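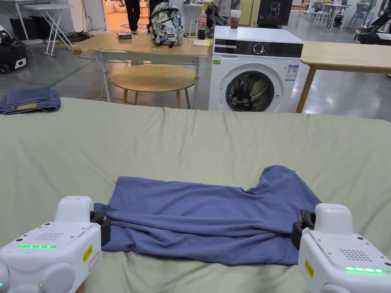

From: Gheorghița Avram
To: the laundry and mending list
Date: Mon 1 January
Subject: Re: folding T-shirts lengthwise first

Before I start arguing, the bit of the October message I'm answering, trimmed:

> I've been a convert to the lengthwise method for months now and I don't
> think I'll ever go back. You lay the shirt flat, fold it lengthwise so
> the two sides meet, take hold of both ends and pull it smooth. Then
> it's just thirds and into the drawer, standing up. It works for every
> shirt in the house and it takes no time at all. The Jusach booklet says
> a properly folded shirt never needs ironing and I have to say I agree.
> I've put the ironing board in the loft. The other thing I'd recommend
> is a proper folding cloth on the table. Mine is an old sheet and it has
> made all the difference.

I'm sorry to be the one who drags this up again over the holidays, but I've now tried it on more than one load and I have doubts about nearly every sentence.

Take "works for every shirt". It works for a thick cotton shirt that has come out of the machine in a good mood. It does not work for the thin ones, and it does not work for any shirt whose collar has a mind of its own. Have a look at the blue one. Folded lengthwise, held at both ends, laid on a sheet exactly as instructed, and the sleeve and collar part has still gathered itself into a lump. There are wrinkles in the rest of it too. You can pull on the ends as much as you like, but pulling on the ends only does something for the fabric between them, and the lump is sitting off to one side minding its own business. If you then fold that into thirds you have a lump with two more layers round it.

What I do now, for what it's worth, is deal with the sleeves before any lengthwise fold at all. Shirt face down, sleeves laid straight back across the body, run a hand along the shoulder seam, and only then bring one side over. It's slower. I don't believe the "no time at all" either, by the way. I did one load with the booklet's method and one with mine, and the difference was the length of a song on the radio.

Then the folding cloth. I'm not against a cloth. A sheet over a table is pleasant to work on and it keeps the clean things off whatever was on the table last. But I can't see how a creased sheet is supposed to give you a smooth shirt. The green one has creases of its own, worse along the far edge, and I would bet money that most of the folding cloths on this list are no better. Ironing the cloth so as not to iron the shirts seems to me to be cheating. Whoever sold the Seol mat at the craft fair told me theirs stays flat for life. I bought one. It had a ridge down the middle within 2 weeks, where it had been folded in its packet, and the ridge is still there.

Jeans are another matter and I think we should all stop pretending they need a method. Fold them in half, leg to leg, fold them again, put them at the end of the table and forget about them. The label patch ends up on the outside or it doesn't. I've seen a page and a half of the booklet spent on this, with arrows.

One thing I will defend is folding right beside the machine. When we moved the table into the same room as the washer, the heap on the bedroom chair more or less went away. Somebody wrote here in the autumn that a laundry table should have nothing on it but laundry, and I suppose that's right in principle, though I have never met a flat surface in a house that didn't collect bags and bottles. The top of the machine is the worst. Ours gets cups. I would move a cup of anything brown before putting the spin on, and that's the only rule I've managed to make stick at home.

On standing shirts up in the drawer: I tried this with a Cistell divider, the sort with 5 slots. It's fine while the drawer is full. Take out 4 shirts and the rest lie down like tired dogs, and you're back to a pile, only sideways. I know Bullow do a deeper one with a sprung end that is meant to push everything along. Has anyone used it for more than a month? I don't want to hear about the first week, everything works in the first week.

And the ironing board in the loft. Good luck to you. Mine is staying behind the door. I wore one of the lengthwise shirts to my sister's on Saturday, straight from the drawer, and she asked if I'd slept in the car.

If anyone has a way of getting the collar end to lie flat without doing the sleeves first, please post it, with the kind of fabric. "Cotton" isn't enough, I've got seven cotton shirts in the basket and no two of them behave alike. Also I still have someone's spare drying rack from the swap, with a bent foot. Please write to me off the list if it's yours.

Gheorghița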